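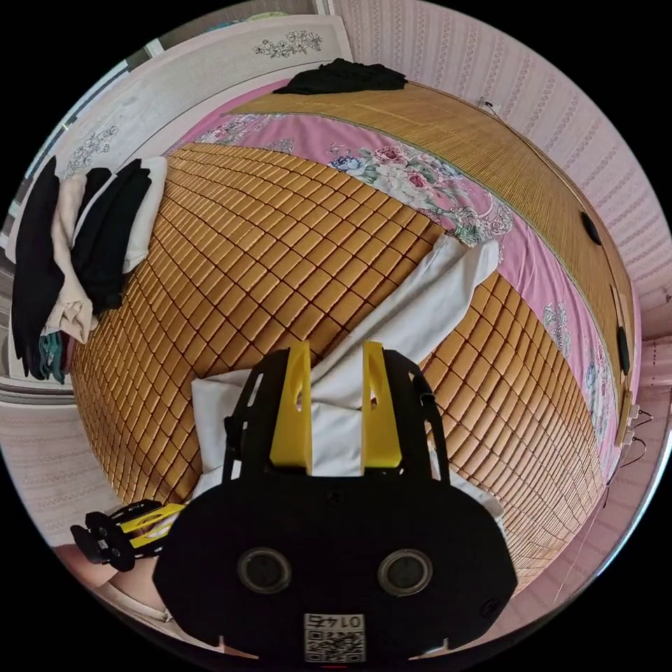
Que su partida se había quedado en el molino, que llevaba toda la tarde jugando y que al volver a abrir Plulton estaba otra vez en el muelle, con la mochila vacía y el perro sin nombre. Eso nos decía un comentario en la página del juego, y terminaba preguntando si de verdad era tan difícil guardar una partida. Leerlo despacio, entero, y dejar un momento antes de seguir.

Bienvenida y presentación

Buenas tardes y muchísimas gracias por quedaros hasta esta hora, que sé que el café está ahí fuera y huele desde aquí. Vengo a hablar de guardar partidas, un tema que suena a trámite y al que en Piver le dedicamos bastante más tiempo que a las físicas, al sonido y al menú principal juntos. Piver es un estudio pequeño, hacemos juegos tranquilos en Java y Plulton es el segundo. El primero se llamaba Nam y guardaba un solo número, el nivel, así que llegamos a este con una confianza que ahora me da un poco de ternura.

(Preguntar quién ha programado alguna vez un sistema de guardado. Luego, quién ha perdido una partida por culpa de uno. Suelen levantarse más manos en la segunda.)

Diapositiva 1. Lo que hacíamos al principio

Nuestra primera versión serializaba el mundo completo. Cogíamos el objeto raíz, se lo dábamos a ObjectOutputStream y a dormir. Funcionaba de maravilla en las demostraciones, y lo cuento sin vergüenza porque creo que casi todos hemos pasado por ahí. El disgusto vino en septiembre, con la primera actualización: cambiamos el nombre de una clase, una sola, la de los árboles frutales, y las partidas anteriores dejaron de abrirse. El juego veía el error, lo capturaba con toda educación y empezaba una partida nueva. Encima, al llegar al primer punto de guardado, escribía sobre la antigua.

(Aquí parar. Si alguien se ríe, esperar a que acabe, que es una risa de las de haber estado allí.)

Nos llegaron 414 mensajes. Los leímos todos, en la mesa grande, con mantecados, y de esa lectura salió una lista de deseos en una servilleta que todavía guardamos en un cajón.

Diapositiva 2. Separar el mundo de lo que se escribe

Explicar con calma, que es el corazón de la charla. El objeto que vive en memoria tiene texturas, temporizadores, referencias al mapa y un montón de cosas que no pintan nada en un archivo. Lo que se guarda es otra cosa, mucho más seca: la posición del jugador, el contenido de la mochila, qué puertas están abiertas, en qué punto va cada conversación. Nosotros hicimos clases aparte para eso, sin herencia y sin lógica, y un módulo que traduce en las dos direcciones. Al módulo lo llamamos Bornholm por una postal que había en la nevera, y así se quedó.

Me preguntan a menudo si no es escribir lo mismo dos veces. Un poco sí, y los primeros días da bastante pereza, no os voy a engañar. A cambio podéis renombrar, partir y mover las clases del juego cuanto queráis, y el archivo ni se entera.

Diapositiva 3. El número de versión

Lo primero que se escribe en el archivo es un entero con la versión del formato. Ahora mismo vamos por la 7. Cuando Bornholm abre una partida de la versión 6, la pasa por una función pequeñita que la convierte, y si la partida es más vieja todavía, encadena las conversiones una detrás de otra hasta llegar a la actual. Cada función solo sabe dar un paso. Las antiguas no se tocan nunca, aunque el código nos parezca feísimo y nos piquen los dedos.

(Enseñar la conversión que añadió el nombre del perro. Es corta y se entiende sola. Contar que el valor por defecto fue «Perro» y que hubo quien escribió para decir que lo prefería así.)

Diapositiva 4. Escribir sin romper

Pongamos que se va la luz a mitad de la escritura. Si estabais escribiendo encima del archivo bueno, tenéis medio archivo nuevo y ninguno viejo. El remedio es conocido y barato:

Se escribe todo en un archivo temporal, en la misma carpeta.
Se fuerza el volcado a disco y se cierra.
Se copia el guardado anterior con extensión .bak.
Se mueve el temporal al nombre definitivo con Files.move y ATOMIC_MOVE.

Recordar al público que no todos los sistemas de archivos admiten el movimiento atómico y que la excepción hay que tratarla. Añadimos también una suma de comprobación al final. Si no cuadra, se intenta con la copia, y si la copia tampoco sirve, se le dice al jugador con palabras normales y se aparta el archivo en una carpeta, sin borrarlo.

Diapositiva 5. Cuándo guardar

Al cruzar una puerta, al terminar una conversación y al salir. Probamos con un temporizador y los tirones se notaban muchísimo, sobre todo en los mapas grandes, donde puede haber hasta 700 objetos con estado propio. Lo que hacemos ahora es sacar una copia de los datos en el hilo principal, que es rápido, y dejar la escritura para otro hilo. Ojo con copiar las listas de verdad y no solo la referencia, que ahí perdimos una semana larga buscando gallinas duplicadas.

(Si voy mal de tiempo, saltar las gallinas. Si voy bien, contarlas enteras, que gustan.)

Diapositiva 6. Las pruebas

Tenemos una carpeta con partidas de todas las versiones del formato, y cada vez que alguien sube un cambio se abren todas, se guardan y se vuelven a abrir. También hay unas cuantas estropeadas a propósito, truncadas o con bytes cambiados. Si vais a llevaros a casa una sola tarea, que sea empezar esa carpeta esta misma noche, aunque dentro haya un único archivo.

Preguntas

Seguramente saldrá lo de JSON frente a binario. Responder que usamos JSON comprimido, que nos viene muy bien para mirar por dentro las partidas que nos mandan, y que hacer trampas editándolo nos parece estupendo en un juego de un solo jugador. Si preguntan por la nube, decir que está a medias y que los conflictos entre dos dispositivos dan para otra charla. Dejar puesta la diapositiva con la dirección del código de las conversiones y repetirla en voz alta para los de atrás.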